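Proyecto de aula: ordenar el taller Grullaler
Informe final, grupo 3

Empezamos en March con muchas ganas – y con un lío tremendo, la verdad. Lo primero fue la estantería de madera beige, que queda junto a la pared gris clara. 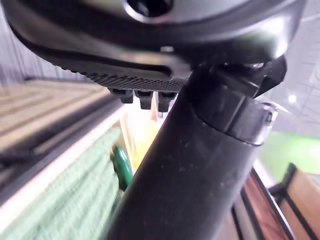
Propuse dejar libre la balda baja y guardar las cajas Tredent en el pasillo. ¡Me costó casi 25 minutos convencer al grupo!

Luego tocó barrer el suelo gris, que con esas vetas claras disimula muchísimo la pelusa. 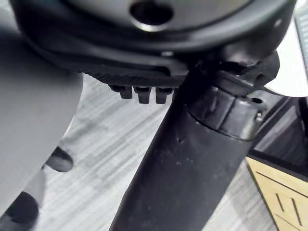

Para la segunda fase pedimos dos cajoneras Brisby – todavía estamos esperando respuesta.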